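Frequently Asked Questions: The Fuveta Tabletop Manipulation Kit

Last revised Wednesday, September 5, 2018

What is the Fuveta kit?

Fuveta is a practice kit for institutions that teach or test robotic picking and placing. It is supplied by Valum and consists of a set of wooden cubes, a fitted table cloth, a printed task book and the software used to record and score each attempt. The robot arm and gripper are not part of the kit and must be provided by the customer.

Which arms and grippers can be used?

Any arm with a two-finger gripper that opens wide enough to take a cube across its full width may be used. Customers who are unsure should send the model name of their gripper to Valum before ordering. Grippers that rely on suction are not supported at this time.

How are the tasks arranged?

The task book is divided into five levels. Level one asks the arm to pick up a single cube and set it down again. Later levels introduce a second cube, placement by color, stacking and, finally, stacking from a starting layout that the operator has not seen in advance. Each task page gives the starting layout, the goal and the conditions under which an attempt is to be scored as failed.

How should the cubes be set out for a two-cube task?

The cubes should stand apart on the cloth, well back from the front edge of the table, with enough space between them for the fingers to come down on either one. They need not be square to the table or to each other. The gripper should be raised clear of the cubes before recording is started. 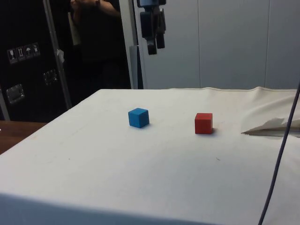

A two-cube layout with the blue and red cubes on the cloth and the gripper raised behind them.

Does the cloth have to be perfectly flat?

No. Small creases are acceptable, and the scoring software allows for them. The area in which the cubes are placed and moved should be smooth, however, and cables should be kept out of the path of the arm.

Can the kit be rented?

Yes. Rental is offered for periods of 3 months, and the fee may be credited toward purchase. Orders for rental beginning in November should be placed through the Flasholm office -- the main sales office does not handle rentals.

What is the price?

The purchase price is $538 per kit, excluding shipping. Institutions ordering five or more kits should request a written quotation.

Are replacement parts available?

Cubes and cloths may be ordered separately. Please state the edition of the kit, which is printed inside the cover of the task book.

Related items

Fuveta Task Book, sample pages
Ķēniņš Gripper Mounting Plate: questions and answers
Rental terms, Flasholm office
Valum warranty and returns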